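Open Racks Return to the Small Apartment

The open clothing rack, long treated as a temporary measure, has become a permanent fixture in many small homes. Hurketti, a furniture workshop with 12 employees, reports that wooden racks accounted for 531 of its orders last September.

Designer Remzi Tokgöz attributes the demand to rooms that must serve several purposes. A coat, a jacket and a desk on casters may now share one wall.
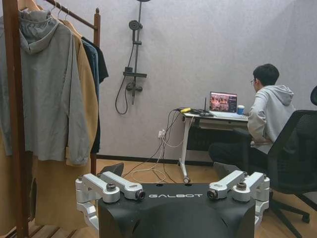 Tokgöz advises owners to limit the rail to clothing worn that week and to hang long coats where the hem clears the floor. Heavier garments belong near the posts. The workshop's largest model, the Cliveo, is rated for 60 kilograms and will be offered in a darker stain this year.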